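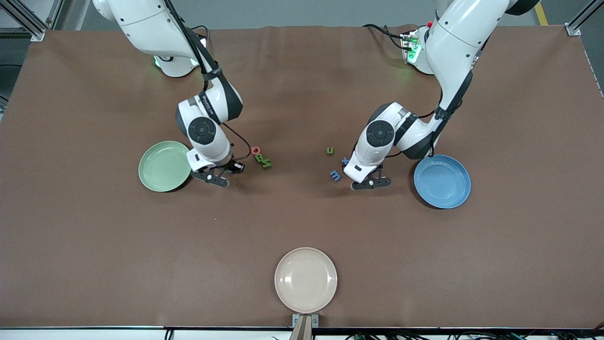
ok thread on the Forkomen 180 because I got home at 2 in the morning and I can't sleep and people keep asking me what happend with the penalty. First, the track. Nendberg had been baking since Thursday and by hot laps the top layer was the same flat brown as that big tabletop, no shine anywhere, even had the little wrinkles like cloth that hasn't been pulled tight. You want shine at Nendberg. Shine means moisture. No shine means everybody's on the bottom by the first caution and you're watching a parade.

so everyone's in the pits looking at the dirt and not talking. Tire people standing there with their hands in their pockets. You could tell who'd already guessed wrong

for anyone new: 180 laps, late models, one mandatory stop under green or yellow, your choice. Used to be two stops. They changed it over the winter and half the field still sets up like it's two

Sawsan Bataineh on the pole in the 19. Third time this season. Hiba Semaan outside her. Jad Nasrallah third and already complaining about the order of the heats, which, fine, he had a point, the second heat got the water truck and the first one didn't

Water truck. I'll come back to the water truck.

Start was clean. I was down by the turn three fence with a corn dog. Semaan got a better jump but there was just nothing up there for her to lean on, she slid up, gathered it, fell in third. Bataineh gone.

and when I say gone. Straightaway lead before the first caution. Fatau tires on the right side, hard compound, which people laughed at in qualifying

Nasrallah went softer. You could hear him lighting them up off of two every lap. Fun to listen to. Bad idea

first caution was the orange car nobody's heard of, spun by himself in four, drove it off, waved. Crowd loved him. Honest to god biggest cheer of the first half

Semaan pits here. Early. REALLY early. The guy next to me said something about her crew I won't repeat. But if you've only got one stop and you think the track's going to lock down, you take track position later and hope for yellows. It's a gamble and it made sense to me then and it makes sense now

her crew chief is Hanan Daher who used to build motors for the Nassar team, the old man's team, before they sold everything. Daher does not do things by accident. Remember that part

long green run after that. Dust so bad on the backstretch you lost the cars and just saw a roof now and then. I was eating it. My teeth are still gritty

people saying on here they should've stopped it for the dust. Maybe. I've seen worse there. I've also seen better and they did stop it. There's no number for dust in the rule book, it's whatever race control can see from up top, and up top it looks better than it does from row four

Halfway. Bataineh, Nasrallah, then a gap, then Semaan who is back up to third already, picking them off one at a time on the bottom. Not spectacular. Just didn't miss the bottom once that I saw

then the caution for debris, which was a real piece of debris, I saw it, it was a chunk of somebody's nose. Stop replying that it was fake

Bataineh pits. Nasrallah pits. Basically everybody pits except the ones who already had. And now Semaan's leading

OK SO. Water truck.

They red flagged it. Race director is Mitali Paul, first year in the job, and she looked at that track and said we're not finishing on this. Cars parked on the frontstretch, engines off, truck comes out. Forty-- no it was 45 minutes, I checked the time on my messages

45 minutes is a long time at Nendberg on a Saturday night. The line for the bathrooms went past the souvenir trailers. Kids asleep on coolers

I'm going to say something unpopular. It was the right call. Nendberg has let races die on a dry track for years because nobody wanted to be the one to stop the show. She stopped it. I'd rather sit

what I don't love is that the rule on working on the car under red is written terribly. Two sentences. Says crews may "make safety adjustments with approval." Approval from who. What's a safety adjustment. A windshield tear-off? sure. Tire pressure? ????

you can see where this goes

Daher walks out to the car. Talks to an official. Official nods, that's on about six different phone videos now. Then Daher bleeds air out of the right rear.

Nasrallah's guys see it and go nuts. And then three or four other crews see it and go do the same thing, without asking anybody, and THEN the officials start yelling at people to get back behind the wall

if you were in the stands none of this was announced. Zero. They were playing country music and giving away a cooler

restart. Brand new racetrack. Top side's alive, black and tacky all the way to the wall, and Bataineh is on hard Fataus that want nothing to do with it. You could see it in one lap. She'd won this race on the old track and now there was a different track

Nasrallah's soft tires on the other hand. ha

He went by two cars on the outside of one like they'd parked. Got to Semaan's bumper. And for I want to say the next twenty minutes it was the best racing I've seen at that place since I was a teenager. Slide job, crossover, slide job. Both of them clean. He showed her a nose into three and backed out when he could have just used her up

I know he's got a reputation. I've written some of that reputation. Saturday he raced her straight and I want it on the record

Bataineh third the whole time just hanging there. Not fast enough to do anything, too smart to fall off. Points racing. She's allowed

last few laps his right rear starts to go. You can smell it before you see it at Nendberg, comes right over the fence. He's got to protect it and Semaan gets away by a few lengths

Semaan wins. Nasrallah second. Bataineh third. Place goes crazy. She climbs out and sits on the door a second before she does anything, helmet still on

and then nothing. no trophy. No interview. Everybody standing around the frontstretch, and the PA guy starts filling, you know that voice, when they're reading the sponsor list again

what I was told by two people down there: protest from Nasrallah's car owner over the air pressure. Not from Jad. Jad was over by his trailer drinking a soda and when I asked him he said "I got beat by a better tire call, go ask somebody else." Which is a pretty great quote so I'm giving it to you free

Paul had everybody in the tech shed. Came out and said: finish stands. Fine for the team. $863.

eight hundred sixty three dollars. Everybody on here losing their minds over the number like she picked it out of a hat

it's in the entry form!! Back page. Procedural violation is a percentage of the posted purse for the position. You do the math for first and it comes out to that. I had a copy in my truck, I looked it up at the gas station on the way home

now you can argue that if an official nodded, there's no violation at all. Daher's arguing exactly that and I think she'll appeal on principle and I think she might win

or you can argue that if it IS a violation, the money is nothing compared to what the win pays and it should've been laps or the last spot in the lineup. That's the owner's argument and it isn't crazy either

what you can't argue is that the others who did it WITHOUT asking got nothing. They did get something. Same percentage, smaller purses, so smaller numbers, and it's on the sheet posted by the pit shack. Somebody please take a picture of it and post it, I was too tired

my take, for what its worth. The pressure change didn't win the race. The early stop did. She had the track position when the red came out, and she was saving the right rear for most of the night on top of that. A pound or two of air on a fresh surface helps, sure. Helps you for a few laps

the rule has to be rewritten before June though. Either nobody touches the car under red or everybody does and you give them a set time. Pick one. It's two sentences, make it four

someone asked about attendance. don't know, they don't give it out. Turn three side was full, they opened the hill. Good crowd for that early in the year

someone else asked why Bataineh didn't go softer at her stop. Because the track was still slick when she stopped!! The water came AFTER. She couldn't have known. Please read the posts in order

points: Bataineh still leads. Semaan jumps to second. I don't have the exact gap and the website is still showing the last race, as usual

oh and the orange car finished. Few laps down. He got a ride on somebody's four wheeler back to the pits and waved the entire way

next one's the short program at Nendberg in two weeks, no stop, no live pits, so no one can fight about air. They'll find something

correction to above, the red came out one lap after the pit stops cycled, not during. Thanks to whoever sent the lap sheet

going to bed. If Daher files I'll add it here in the morning

morning. She filed.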